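### 4.2 The Open Day as a Field Setting

The second part of the study took place during the January open day at the Tivholm site. The event is held for families, school groups, and local employers, and it runs from late morning until early evening. Three stations were set up in the main hall. The first showed a wheeled delivery unit following a marked route, the second offered a short talk on sorting and packing, and the third let visitors handle objects with a hand-held gripper. This section is concerned only with the third station, which was planned by Bouchra Ramadan together with the teaching staff of the Laur program.

The gripper station was placed at a table with room for visitors on both sides. A staff member greeted each group, gave a short spoken introduction, and then carried out one complete grasp before handing over the tool. The introduction was kept under 2 minutes. An earlier version, tried at Madmont, had been longer and had included a poster on joint types. Staff at that event reported that younger visitors left before the tool was in their hands, and the poster was dropped.

Objects were chosen according to two rules. Each had to be familiar to a child of primary school age, and each had to pose a different problem for a gripper with two fingertips. Hard objects with flat sides were used first, as they allow a visitor to learn how far the fingers open and close. Soft toys came next. A plush toy has no fixed width. It yields when pressed, and the person holding the tool must decide when the grip is firm enough to lift. Figure 3 shows a grasp on one of the soft toys, a panda, with a fingertip on each side of its head.
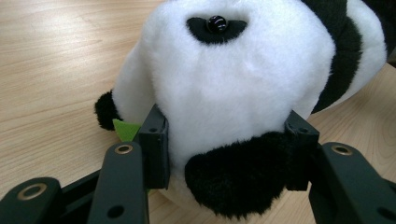

Visitors were asked to say aloud what they expected before closing the fingers, and the staff member noted the reply in a few words. The notes were not meant as a full record of speech. They were used afterward to sort replies into two groups: those that referred to the shape of the object and those that referred to how it would feel or give. Replies that fit neither group were set aside and are discussed in Section 5.

**Figure 3.** Grasp on a plush panda with the hand-held gripper. The left fingertip sinks slightly into the plush.

The choice of soft toys had effects that the planning team had not foreseen. Parents tended to step back when a hard block was on the table and to step forward when a toy was brought out, often to advise the child on where to hold it. Their advice was most often drawn from ordinary handling — "pick it up by the middle" was a common form — and it did not always suit a tool with two narrow contact points. Several children tried the advice, opened the fingers again, and chose a different place. In the view of the authors, these second attempts were the most useful moments of the day for teaching, and the staff were told at the midday meeting to leave more time for them.

Staff members also differed in how much they helped. Of the 11 people who worked at the station in turns, 3 had taught in a classroom before. These members were more likely to wait in silence after a failed grasp. The others more often gave a hint at once or took the tool back to show the movement again. No attempt was made to correct this difference during the event, and it should be kept in mind when the visitor replies are compared across shifts.

A matter of safety was raised in the review with the Wesum team, who will host the next open day. The moving links behind the fingertips are within reach of small hands, and a second child at the table may touch them while the first is closing the grip. At Tivholm the rule was that one child stood at the table at a time and that others waited behind a line on the floor. The rule was kept without difficulty in the morning. It was harder to keep after school groups arrived, and the staff member at the station then had to pause the activity more than once. The Wesum team has asked for a second person at the table during those hours, and the revised staffing plan provides for this.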